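Home | About | Working Groups | Documents | News | Contact

Ellia Publishes Practice Guide for Two-Arm Handling of Cloth and Other Soft Goods

October release covers shared workspace, gripper condition, wrist cameras and record keeping

Ellia has released a practice guide for sites that run two robot arms over one work surface to handle cloth, garments and similar soft goods. The guide is available to member and non-member sites from the Ellia documents page. It sets out 14 requirements and 8 recommendations, arranged so that a site can adopt the requirements first and take up the recommendations at its next scheduled review.

The guide applies to bench-mounted arms with two-finger grippers, whether operated by a person or run from a program. It does not apply to mobile bases, to suction tools, or to lines where a person reaches into the work area while the arms are powered. Sites with those arrangements should continue to use their existing risk assessment.

"Most of the written practice our members had on file was for rigid parts," said Rajeshwari Venkataraman, who chaired the working group. "A rigid part has a known outline. A cloth changes outline every time it is touched, and the rule for when the second arm may enter has to allow for that."

Shared workspace

Section 2 requires each site to define a zone for each arm and an overlap zone that both arms may enter. Speed in the overlap zone is limited to a value set by the site and written on the cell sheet. An arm may enter the overlap zone while the other is present only if the task sheet names that step as a joint step. Where both arms hold the same cloth, a release by one arm must be followed by a pause before the other arm moves away.

The guide also requires that the starting position of each cloth be stated as an area of the table. Exact placement is not required. Cloths may be presented flat, folded or bunched, and the task sheet must say which of these the site has tested.

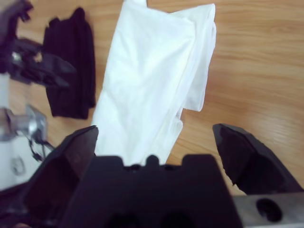
Section 3 deals with gripper fingers. Fingers are to be inspected at the start of each shift for burrs, cracks and roughened edges, all of which can catch fibers. A finger that snags a test cloth during inspection is to be taken out of service. Printed fingers may be used if the site keeps the print file revision on record and replaces both fingers of a pair together.

Cables on or near a moving arm are covered in the same section. Slack must be sufficient for full wrist travel and must be secured so that no loop can reach the jaws of either gripper. The check is made with both arms moved slowly through their full range and repeated after any change of tool.

Cameras and records

Section 4 requires that a wrist camera be fixed so that both fingertips remain in view when the gripper is fully open. Camera position is to be marked on the bracket and checked after any contact between the arms. Lens cleaning is recommended at each shift change, as lint collects faster in cloth handling than in work with hard parts.

Recordings made for review or for training a control program must be stored with the task sheet revision in force at the time. Failed attempts are to be kept and labeled as failed. Sites may delete recordings on a schedule of their own choosing, provided the schedule is written down.

Trial use

The draft was tried at two sites, Husar and Bhat, before release. The sites logged 442 joint steps between them under the draft rules and returned comments on wording, on the cable check and on the pause after release. The pause was originally a fixed time. It is now defined as the time needed for the free edge of the cloth to come to rest, subject to a minimum set by the site.

"We asked for that change," said Erhan Gezer, cell engineer at Husar. "A fixed pause was too long for a small cloth and too short for a bath sheet. The operators were going to work around it."

Bhat asked for a separate annex on mixed loads, in which light and dark cloths are handled on one table and camera exposure has to be set for both. The annex is included as guidance only. It advises sites to set exposure with both cloths on the table and to repeat the check when the room lighting changes.

Transition

Sites listed under the earlier Cunum checklist may continue to use it until their next review. A table matching Cunum items to sections of the new guide is supplied as a separate sheet. Three Cunum items have no match and have been withdrawn.

Comments on the guide may be sent to the working group through the Ellia contact page. Comments should quote the section number and, where possible, attach the relevant task sheet.

Related items

Cunum checklist: table of matching sections
Blank task sheet for joint steps
Cell sheet template, two-arm bench
Notes from the Husar and Bhat trials
Call for comments: gripper finger inspection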